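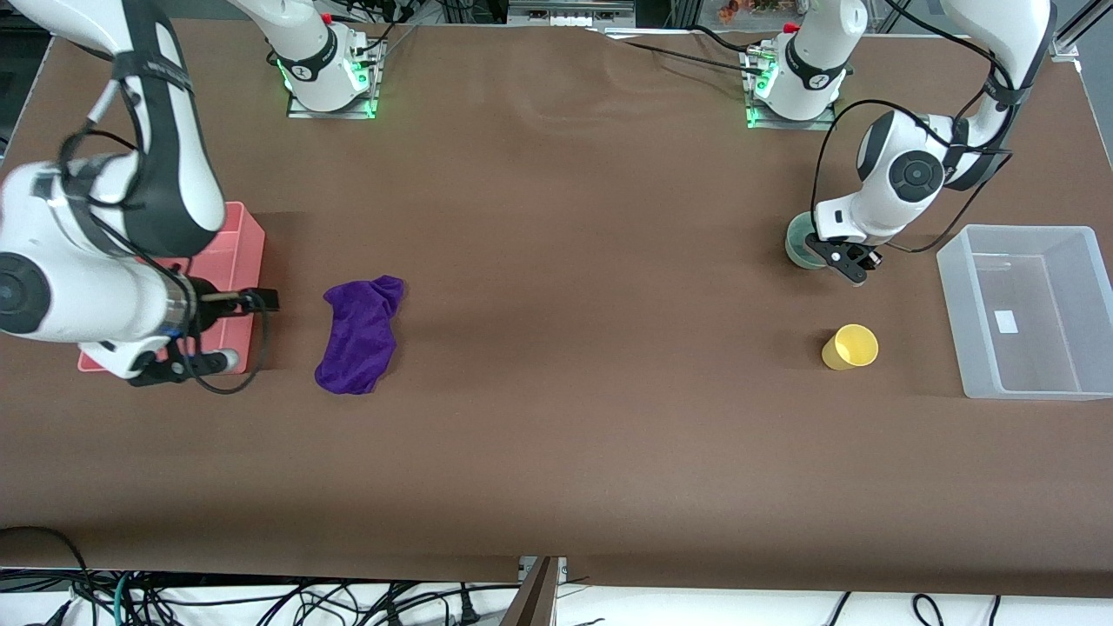

4.2 What people keep on trays

Our 200 households in Koteveck were asked to name the one surface where things end up when they have no better place to go. We had expected the kitchen table. Hamdy and Odera, who ran the earlier Undivton survey, had expected it too, and had built a rather handsome theory on top of it. In the event, 145 households named a tray.

The word covers a good deal. Some trays had been bought for tea and had never carried any. Others were plain white plastic with a raised rim (Figure 2), a type that several respondents defended with surprising heat. One man in the Drurkmont flats told us that his tray was "temporary" and then, when pressed, that it had been temporary for 33 years.

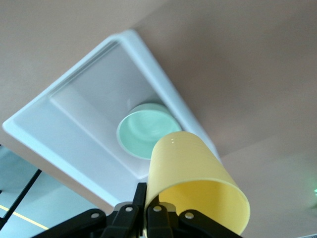

Length of stay was harder to measure than we had hoped. Respondents were happy to say what was on the tray but vague on when it had got there, and couples living in the same house gave answers that could not both be true. We followed El Idrissi in taking the longer of the two, on the grounds that people tend to be kind to themselves about unopened post.

Keys moved daily. Letters moved when they turned red. Foreign coins did not move at all - a finding that held across every age group and that we can report with more confidence than anything else in this section. Engebretsen has argued that such objects are being "stored". Our respondents, asked the same question in August, mostly said they had forgotten they were there.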